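Sleep and the third trimester: talking with Luminița Pană

Caught Luminița Pană between two clinics, 27 minutes by my phone, and she talks fast so bear with me. She has spent most of her working life on how pregnant women sleep and what, if anything, it does to the baby. Her current study is called Nonisen. Follows mothers from week 27 on.

First thing I asked - do the genes change? She winced a little. "The genes stay put. What we look at is the marks on top, the methyl groups, and whether they sit differently in cord blood when the mother slept badly for months."

And do they? "Sometimes. In a few places. Small differences." She won't go further than that. The first paper had 90 mothers and she calls it a starting point, no more. Dorin Anghel ran the lab side and wanted to wait for a second group before publishing anything. They argued. He lost, she says, but he was probably right.

I brought up the headlines. Bad sleep harms your unborn child, that kind of thing. She put her tea down. "I had a woman call me crying becuase she was up 3 times a night. Everyone is up 3 times a night. The bladder is being sat on."

So what does she tell people. Side sleeping late on, if you can manage it. A nap if work allows. Snoring that starts in pregnancy - mention it to your midwife, since it can go along with high blood pressure and it gets missed alot. No gadgets. She was asked to put her name on a pillow by a company called Goketti and said no.

Fathers? Almost no data, she says. She'd like to get some. The next round, at the Manole clinic, will ask both parents to keep a sleep diary for 2 weeks, starting in September if the money comes.

Last question, did she sleep well herself, expecting? Big laugh. "Terribly. He's at college now. He sleeps till noon."

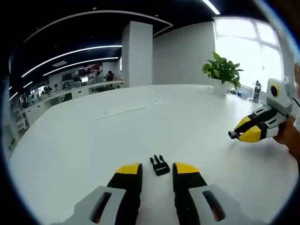 Dorin Anghel wrote back after reading a draft that he hadn't lost the argument so much as run out of time, and that the second group matters more than anything in the first paper. He'd also like it known that cord blood is only one tissue, and a mark found there may say very little about the brain.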